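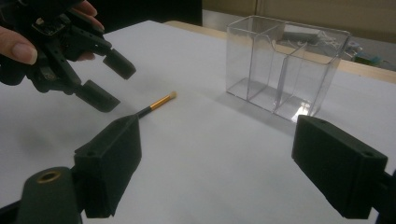
I've never believed the rule that you wash makeup brushes every week. The people repeating it mostly sell brush soap, and Clitden's bottle runs out after 4 washes if you follow the label. My little one with the black handle and gold collar has pale bristles, so I'd expect it to show grime before any of the others, and I still can't see the case for a special cleanser. Dish soap, lukewarm water, dry it flat - done.

I'll try the Kitum bar in September, but I'm not hopeful.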